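Tastari Chess Table – Club Edition
Simulated two-arm practice room for student robotics teams
From Zilgate
Page updated 2022-05-31

Price: $82 per club per school year
Seats: up to 30 students, plus coaches
Ages: middle school and up
Delivery: download link by email, printed coach guide by mail

I run the after-school robotics club that Tastari was first built for, and Zilgate asked me to write this page because I'm the one who answers most of the email about it anyway. So this is going to be a bit longer than the other product pages on the site (sorry!), but I'd like you to know what you're getting before your booster club writes a check.

Tastari Chess Table is a room on your computer with a table, a chessboard and robot arms in it, and your students make the arms move the pieces. Sounds simple, right? Ask any kid who has spent a whole afternoon knocking over the same pawn. The physics is picky. If the fingers come in at a bad angle the piece tips, and if you close too hard too early it skids away from you. Students write their moves in block code or in Python, run them, watch them go wrong, fix a line and run them again. That loop is the whole reason I wanted this for my club. We used to share one tabletop arm between everybody and most of the hour went to waiting.

How the club uses it

New students don't go anywhere near the board for the first couple of meetings. They start in the wrist view, on open table, and learn to open and close the fingers, turn the wrist, and come down slowly. I know that's not the glamorous part. Do it anyway. The kids who skip the wrist view steer from the room view only, and then they can't figure out why they keep landing a little to one side of the thing they're after.
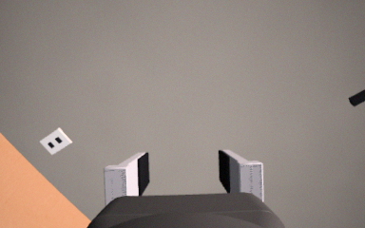 Once they can park over a spot on purpose, I let them go on to lifting. The coach guide has a warm-up called Hover and Hold that I'd do even if your students are already pretty good coders, because it gets them used to our coordinate system, and ours has its zero at the near left corner of the table. If you're coming from a kit that puts zero at the base of the arm, you'll be mixed up for a week. My own students were. There's a setting to move the zero if you really can't stand it, under Room, then Table, then Origin, but please set it the same for the whole team or you will never get two programs to work together.

After that comes the board itself. We start with short endgame set-ups and leave the full set of pieces alone until much later. A crowded board is miserable for a beginner, since the fingers need room on both sides of whatever they're grabbing. The set-up called Corner Pawn is the one I use most: a black queen and a black pawn toward one end, a black knight farther along, and a white pawn way over by the back right corner. The queen is tall, so you have to carry everything else high enough to clear her. Students forget about her constantly.
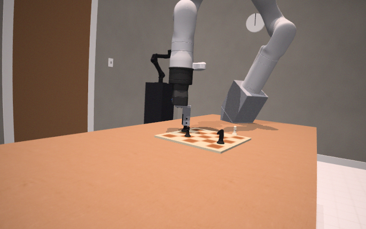
Hélène Boychuk
Club coach and Tastari lesson author

The part of Corner Pawn that gets everybody is the approach. You can send the arm straight over and straight down, and with a piece that has clear space around it that works fine. With a neighbor standing close, you need to think about which way the fingers are turned before you go down. I make my students draw it on paper first. They complain, they draw it, and then they turn the wrist a quarter turn in the program and feel very clever – and they should!

There are two white arms you can assign to the table, and you can write for one of them or for both. My advice is to use one until the team is really solid. When you bring the second one in, the main job is keeping the arms out of each other's way, and the easiest way to start is to lower one and leave it parked while the other does the move. Later on you can teach them to pass the turn back and forth with the wait-for block. We have a pair of eighth graders who got this working beautifully and then couldn't explain it to anyone else, so now I ask for comments in the code too.

What comes with it

The Club Edition gives you the chess room, the block editor, the Python editor, the wrist view and the room view, and 67 saved board set-ups sorted from gentle to nasty. You also get the coach guide on paper, spiral bound, because I wanted something I could leave open on a desk next to a laptop. The answer programs are in a separate coach download. Please don't put them on the shared drive. I did that once.

Plotar, our run recorder, is included now (it used to be extra). It saves each run as a file you can scrub back and forth, with a graph of finger opening and wrist height along the bottom. When a student tells me the robot "just dropped it," we open Plotar and look, and usually the height line shows they started moving sideways a hair before the fingers were all the way closed. I probably use it more than any other piece of the package. It exports to a plain spreadsheet file, so your students can make their own graphs for a poster or an engineering notebook.

What it doesn't do

It doesn't play chess. I get this question a lot! Tastari knows where the pieces are and whether your move put them where you said you'd put them, and it has no opinion on whether it was a good move. If your students want to hook it up to a chess program they're welcome to, and the Python side has what they need, but that's a project and you should plan on it taking a good part of a semester.

It also won't drive a real arm out of the box. Students can carry over the habits and a lot of the thinking, and the code is laid out in a way that makes porting less painful, but you'll be doing the porting.

Using it for the Diekmann Challenge

Plenty of you find us through the Diekmann Challenge, the regional student contest held every October. The simulated manipulation round runs on Tastari, and your Club Edition is the same build the judges use, so whatever you see at practice is what you'll get on the day. Teams have up to 6 students. Each team gets a start position and a target position when the round opens, and the programs are scored on pieces placed, pieces still upright and time, in that order.

Notice that time is last. Every year I watch a team with a fast, scary program lose to a team that crept along and stood everything up neatly. Tell your students. Tell them again the night before.

Between moves, judges like to see the working arm come back up well above the board and wait there with nothing in its fingers. It's called the rest pose, and there's a small penalty if you leave it out. It costs a little time on the clock and it's worth every bit, since it means your next move always starts from the same place. Build it as its own function and call it between everything. 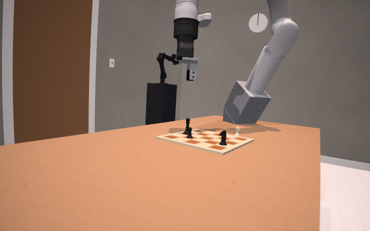 Hélène Boychuk
Club coach and Tastari lesson author

A word on picking your view. The room view is great for a crowd, and I put it on the projector when we're all talking through a move together. It's a low angle across the table, though, and depth is hard to judge from there. A piece can look like it's right under the fingers and be a whole square off. You can drag the view around to look from somewhere else, or switch to the wrist view for the last stretch. My students keep both open side by side if the screen is big enough.

Computers

It runs on the school laptops we have, and those are nothing fancy. Turn shadows to soft or off if things get choppy. Chromebooks work through the browser version, with two catches: Plotar is view-only there, and the first load is slow, so have everyone open it before you start talking. You don't need a login for students. They join with a club code and pick a display name, and coaches can rename anybody (you'll want this).

Questions I get by email

Can we buy it in the middle of the year? Yes. The license runs a full school year from whenever you activate it, so don't activate until you're ready to start.

Do I need to know Python myself? No. I barely did when we started. The guide has every lesson in blocks first, and you can flip a block program over to see it as Python. Flipping back the other way works for simple programs and gets weird with nested loops.

Can students make their own board set-ups? They can, and they should! Place the pieces, save it, share the code that pops up. Some of the nastier ones in the saved list came from clubs.

Is there help if we're stuck? Birgit Eichhorn at Zilgate looks after installs and licenses, and she's quick. For lesson questions your note comes to me, and I answer in the evening after club, so give me until the next day. Attach the Plotar file if you can. I can do so much more with the file than with "it doesn't work."

Ordering

Use the quote form if your school pays by purchase order, or the regular checkout if you're paying by card. Put the club's name in the order notes exactly as you want it on the license, because that's the name that shows on the Diekmann score sheet too.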